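Cultton workshop teaches robot arm to seat circuit boards by hand

By Adanech Lemma
May 6, 2024

A small automation shop in Landumberg has spent the spring teaching a robot arm to put circuit boards into slots, and the people doing the teaching are assembly workers with no background in programming.

Cultton, which repairs and refits control equipment for local plants, began the work in March. An operator sits at a bench next to the robot and moves a hand controller. The arm copies the motion, and the computer records the joint positions along with video from a small camera near the gripper. Each recorded run is called a demonstration. The shop has set itself a target of 2,000 of them before it trains the version it plans to put on the floor.

"You do it the way you would do it with your own fingers, only slower," said Lensa Tamiru, who worked on the repair line for six years before moving to the robot bench. "The first week I was pushing too hard. Now I bring the end of the board up to the slot, let it find the sides, and then press."

Practice takes place on a light gray 3D-printed panel with raised slots and blocks, which stands in for the inside of a cabinet. The boards are long and narrow and have to go in straight.

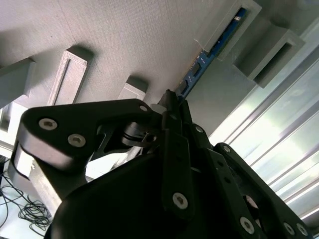 Operators work in blocks of 16 runs and then change places. Mulugeta Kumsa, who manages the project, said the rotation was brought in after the recordings from the end of long sessions turned out to be noticeably sloppier than the rest.

"A tired person makes small corrections all the time, and the robot learns those too," Kumsa said. Runs with a dropped board are kept in a separate folder. Runs where the operator stops to think are thrown out.

An early version trained on 130 demonstrations could reach the right slot but often met it at an angle. The shop also tried guiding the arm directly, with the operator holding it by the wrist. That was faster to learn – Tamiru said she still prefers it for large movements – but hands kept getting in the way of the camera.

Gunness, a maker of elevator controls on the east side of town, has agreed to try the system on one repair station. Its plant manager, Tomos Prydderch, said he wants to see 100 insertions in a row without a damaged board before the trial is extended.

Kumsa would not give a date for that test. The next set of recordings will use panels turned to different angles.

Reader comments

Kidus Adugna: Does the operator feel any resistance through the controller, or is it all by eye? That makes a big difference with edge connectors.

benchtop_ray: We did this with a paint arm years ago. Throwing out the hesitations was the best thing we did.

M. Oster: Would like to know what the repair line people are paid for this work. The article doesn't say.

Related
Zerouali opens second parts warehouse in Landumberg
Evening soldering course full until fall
Gunness adds night shift at elevator controls plant

Contact the newsroom | Copyright 2024 | Back to top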